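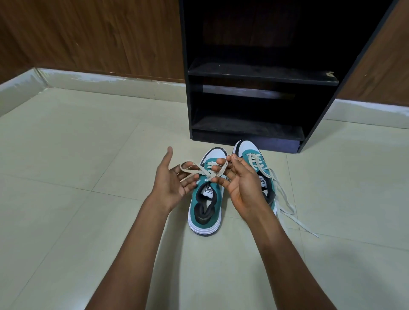
**Haltham League: two-day matches or back to one day?**

**fabian_r** wrote:

Hello all. The league has sent the draft playing conditions for next season and our club must answer before the end of February. The main change is that Division 2 would play all matches in one day. At present we have four two-day matches, on two Saturdays in a row.

I am for keeping them. I came to cricket late, I learned it in this country, and the two-day game is where I understood what batting is. In a one-day match our number seven gets three overs and must swing at everything. Last season against Pultberg he batted a whole afternoon for 98 and saved the match. Where will he learn this now?

What do other clubs think?

Fabian Rainer, Juston CC

---

**kbitar** wrote:

I am sorry Fabian, but I disagree. I am captain of a second team and my problem is simple: I can't get the same eleven on two Saturdays. People work, people have children. Last year I had two players who bowled on the first day and were then replaced by players who could not bowl on the second, under the substitute rule. What kind of match is this?

Also when the first Saturday is lost to rain, the second becomes a very long afternoon for a draw.
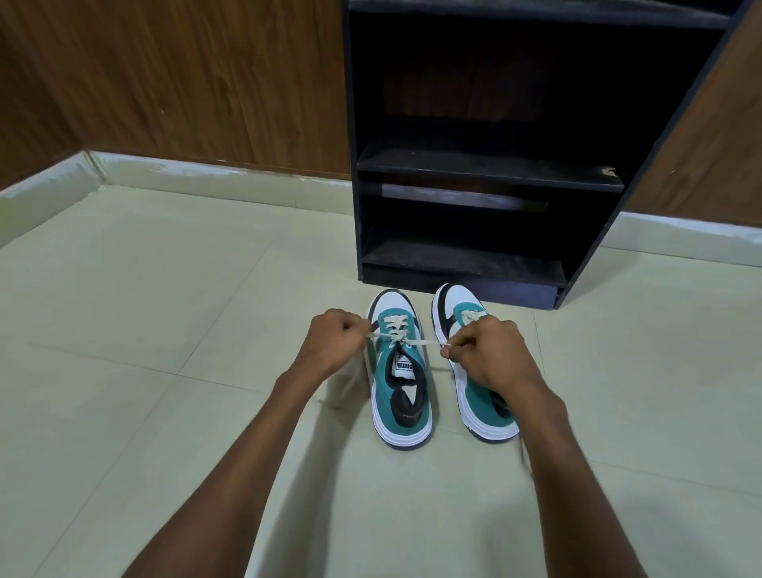 So I will vote for one day, 45 overs each side, start at 12.30. If the league wants to keep something for the patient batsmen, let them have a cup competition with two-day rules and only the clubs who want it.

---

**haiyan_scorer** wrote:

I score for Bachmann CC, so I see both kinds. I would like to correct one thing. Under the current rules a replacement on day two may bowl if the player he replaces did not bowl. Karim, in your case both had bowled, so it was correct, but it isn't so for every replacement. Please read rule 14 again, the wording is not very clear.

My own wish is smaller. Whatever is decided, please let the tea interval be fixed. Now it is "by agreement of captains", and the captains never agree.

---

**kbitar** wrote:

@haiyan_scorer Thank you, I did not know this about rule 14. Our umpire did not know it also. I still vote for one day.

---

**leopold_b** wrote:

> If the league wants to keep something for the patient batsmen, let them have a cup competition

We had this once, before most of you joined. Three clubs entered in the first year and the second year it was cancelled. If it is outside the league, it will die, because the Saturdays are already full.

I would rather reduce from four two-day matches to two, both in June, when the light is good. Then a captain has to ask his players for only two pairs of Saturdays.

Leopold Berchtold

---

**fabian_r** wrote:

Two in June I could accept. Karim, would your team?

---

**kbitar** wrote:

Maybe. I must ask them. Not if one of them is against you, on that pitch with the slope – we were there until eight in the evening.

---

**leonie_o** wrote:

A practical note. The meeting is on Sun 18 November at the Haltham pavilion, upstairs, and it is one vote per club, not per team. Proposals different from the draft must be sent in writing before, with the name of a second club in support. So if Leopold wants his June idea on the paper, someone has to second it.

And please park on the lower field, the top gate will be locked.

---

**haiyan_scorer** wrote:

Bachmann will second it, I have asked our chairman this morning. He would like to know if the bonus points stay the same for the two-day matches. Leopold, can you write that into the proposal?

---

**leopold_b** wrote:

Yes, same points as now. I will send you the text tonight and you can check my rule numbers.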